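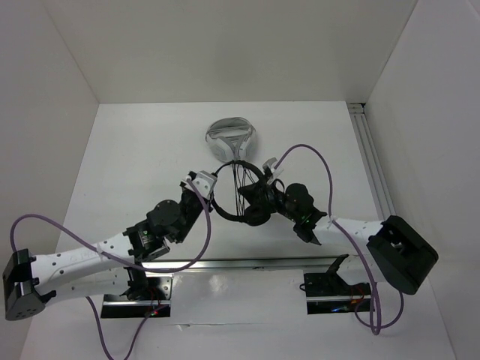

Over-ear headphones, black, with oval carrying case in gray and white.

Equipment > Audio and Listening > Headphones > Over-Ear Set with Case

Over-Ear Headphone Set with Carrying Case

Updated June
By Seo-ah Joo, Equipment Services

The Brivmont Media Library lends over-ear headphone sets to enrolled students, teaching staff, and registered visitors. Each set is issued in its own case and is intended for individual listening, language practice, transcription, and basic audio editing. The sets may be used in the reading rooms, in the Song Listening Room, and off the premises.

What is issued

One pair of black over-ear headphones
One detachable audio cable
One charging cable
One oval carrying case

Borrowers are asked to check the contents at the desk before signing. A set returned without one of its cables is treated as incomplete, and the loan remains open until the missing part is handed in or paid for.

Loan terms

The standard loan period is 10 days. One renewal is permitted, provided that no other borrower has requested a set. Loans for use within the building end at closing time on the same day and may not be renewed.

A borrower may hold one set at a time. Teaching staff who require sets for a class should apply in writing to Deok-su Won, with the room number and the hours of use. Class sets are limited to 15 and are collected from Room 101.

The replacement charge for a lost set is $50. Lost cables and cases are charged separately at the rate posted at the desk.

Packing and care

Unplug both cables before packing. Fold the ear cups inward, lay the headband along the curve of the case, and coil the cables loosely in the space inside the band. The case should close without pressure. If it does not, a cable is usually caught under one of the cups.

Wipe the ear cushions with a dry cloth after use. Alcohol wipes and household cleaners must not be used, as they crack the covering. Cushions are cleaned by staff between loans and replaced when worn.

Do not hang the headphones by the cable or leave them in a parked vehicle. Sets that have been exposed to water should be returned at once and should not be charged.

Faults

Crackling, loss of sound on one side, and loose headbands should be reported when the set is returned. A written note placed in the case is sufficient. Borrowers are not charged for ordinary wear — including worn cushions and frayed cable ends — but repairs must not be attempted at home.

Reservations

Sets may be reserved at the equipment desk or by telephone. Reserved sets are held until noon on the day of collection and then released. Questions concerning hearing access or alternative equipment should be directed to Ajith Pai.

Contact: Equipment Desk, Brivmont Media Library | © Brivmont Media Library | Back to top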